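Doors That Bind: Pei-shan Chou on Clearance, Hinges and the Wrong Use of a Plane
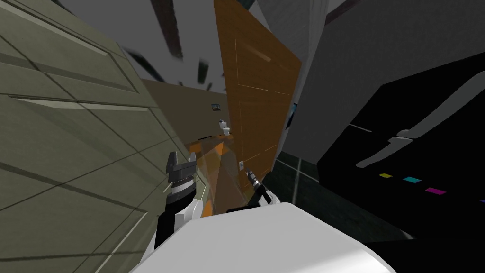 An open wooden door with a small handle in a cramped room. Computer rendering.

By Man-lok Chiang
11/03/2026

Pei-shan Chou has hung, rehung and surveyed interior doors for Kasten, a maintenance contractor in Grunach, for most of her working life. Her current assignment is a record of every interior wooden door in the Druren apartments, a development of older walk-up buildings with small rooms and narrow halls. The count stands at 3,375 doors. Of these, 604 were logged as binding, meaning that the door touched the frame or the floor at some point in its swing.

The record is kept in Wovach, a database Kasten uses for all of its surveys. Each door has an entry for the gap at the head, the gap at each side, the clearance at the floor, the state of the hinge screws and the position of the latch in the strike plate. Chou spoke to me over two mornings at the Kasten workshop, with the entries open on a laptop next to her.

The usual complaint from a tenant, she says, is that the door has swollen.

"Sometimes it has. More often it has dropped. People say swollen for anything that sticks. If the mark is at the top corner on the latch side and the gap is wide at the top on the hinge side, I look at the top hinge before I look at anything else. A door that has swollen tends to rub along a length of the edge. A door that has dropped rubs at a corner."

She distinguishes four causes in the survey: movement of the door leaf, movement of the frame, hinge failure, and changes to the floor. The last is the simplest. New flooring goes in over the old, the clearance disappears, and the door scrapes. Hinge failure is the most common at Druren by a wide margin, and in most cases the hinge itself is sound and the screws are what has failed.

"The original screws were short. They go through the leaf of the hinge and into the jamb and stop there. The jamb is not thick. If you put one long screw through the top hinge into the stud behind, you have carried the load to something that doesn't move. You need to pack the space between the jamb and the stud first if there is no shim there, or you pull the jamb over and make a new problem."

I asked how she checks for a loose screw without taking the hinge off.

"Open the door halfway, hold it by the edge on the latch side, lift. If the top hinge leaf shifts against the jamb, you can see it. If nothing shifts and the knuckle clicks, the pin is worn. If nothing happens at all, leave the hinges alone."

Chou is less patient on the subject of planing. A good part of the remedial work at Druren consists of correcting doors that were planed by earlier contractors, usually in humid weather.

"You plane a door in the wet part of the year until it closes nicely. Then the heat goes on. By December the door has shrunk and you have a gap you could pass a pencil through, and the latch hardly reaches the strike. Somebody moves the strike out to meet the latch. The next summer the door binds again and out comes the plane. I have measured doors that were narrower than the stock size by more than I would have believed, and every cut was made by someone who thought he was fixing it."

Wood moves mainly across the grain and very little along it. In a framed door the upright members, the stiles, gain and lose width with the moisture content of the air, and the rails between them gain and lose very little in their length. The panels sit loose in grooves so that they can move without splitting. A door of this type will therefore change less in overall width than a single wide board would, though the change is enough to matter if the door was hung tight. Paint complicates it further. Panels that have been painted fast into their grooves can no longer slide, and either the paint line cracks or the panel does.

Chou hangs interior doors with a gap of 2 mm at the head and along the hinge side. On the latch side she varies it according to the season and the width of the door.

"There isn't one number for the latch side and I don't like being asked for it. A wide door hung in winter wants more than a narrow door hung in August. I use a packer at the head and the hinge side, and for the latch side I look at what the reading on the moisture meter is and what the building does. After a year in one building you know what it does."

Before any edge is cut, her procedure requires a second visit. The first visit records the gaps and the moisture reading at the stile. The second takes place six months later, in the opposite season, and records the same values. Only a door that binds on both visits, with hinges confirmed sound, is listed for planing. Druren's managers objected to the delay at first, Chou says, and the compromise was that any door that could not be opened or closed with ordinary force would be dealt with on the spot.

"Bathrooms and bedrooms you don't argue about. If a person can get stuck behind it, it gets done that day. I take off what I need to make it work, I write down how much, and I seal the cut."

Sealing is the step she finds missing most often. The top and bottom edges of a door expose end grain at the stiles, and end grain takes up moisture far more quickly than the face. On an occupied job the bottom edge is frequently left bare, as the door has to come off its hinges before anyone can reach it.

"I carry a mirror. You slide it under the door and look. In the survey there is a box for it – sealed, not sealed, can't tell. The not sealed column is very long."

We moved on to frames. The Druren buildings have settled unevenly, and several of the frames on the upper floors are measurably out of square. Chou checks the diagonals with a pair of sliding sticks and the jambs with a long level. Where the frame is out by a small amount, she prefers to adjust the hinges, either by deepening the recess or by putting card behind the leaf. Card behind the bottom hinge pushes the lower part of the door toward the latch side and raises the top corner slightly. Card behind the top hinge does the reverse.

"People use the card from a cereal box and it works, up to a point. It compresses. I use a plastic shim cut to the size of the hinge leaf. If you need more than two of them, you should be asking why."

Where the frame is badly out, there is the choice of rehanging the frame or cutting the door to suit. She will cut the door if the settlement is old and the plaster around the head shows no fresh cracking. If the cracks are new she reports them and does nothing to the door beyond making it usable.

"The door is a gauge. It's a flat rectangle in a hole that used to be a rectangle. When three doors in a stack of apartments all start binding at the same corner, I'm not going to plane three doors. I'm going to telephone an engineer."

Has that happened at Druren?

"Once. It was a leaking downpipe, and the ground under that corner had softened. It was repaired. The doors came back a little way, not completely."

Small rooms raise a separate matter, the direction of swing. In the narrower apartments a good number of doors open against furniture, and the handles and edges take knocks from it. Chou records the obstruction but does not regard it as a defect of the door. She does note where the door never opens far enough to come off its hinges without moving something, as this affects the time allowed for the job.

Reversing the swing is requested more often than it is carried out. The old hinge recesses have to be filled with glued timber and trimmed flush, the stop has to be moved, the latch has to be turned, and the strike has to be cut into what was the hinge jamb or relocated on its own side, depending on which change is being made. On a painted frame the result is acceptable. On a varnished one the patches show.

"I tell them it can be done and I tell them what it will look like. Most of them move the wardrobe."

On latches she is brief. A latch that does not catch is first tested by looking at the strike plate for a bright wear mark. A mark below the opening means that the door has dropped, and the hinges are corrected. A mark above it is uncommon and generally follows from someone having overpacked the bottom hinge. The strike is filed or moved only when the hinges have been ruled out. Filing a strike to suit a dropped door, she points out, removes the evidence and leaves the cause.

Lubrication gets one line in the Kasten procedure: a little dry lubricant on the latch bolt, a little light oil on the hinge pins, wipe off the surplus. Chou added that candle wax on a binding edge is a reasonable temporary measure and does no harm, except that it has to be cleaned off before painting.

The first full pass of the survey is finished. The second visits have begun with the top floors, where the readings vary most between seasons, and will continue down through the buildings. Chou expects the number of doors finally listed for planing to be a small part of the 604. She would not give a forecast.

"I'll have it when I've measured them. The hinge work is already under way and that doesn't depend on the season. Long screw, shim behind the jamb, check the gap, next door."

Asked what a tenant can usefully do before calling, she suggested closing the door on a strip of paper at several points along the edge and marking on the frame, in pencil, where the paper is gripped. The fitter can then see where it was binding on the day it was reported. Pencil, she repeated, and not tape, which takes the paint off.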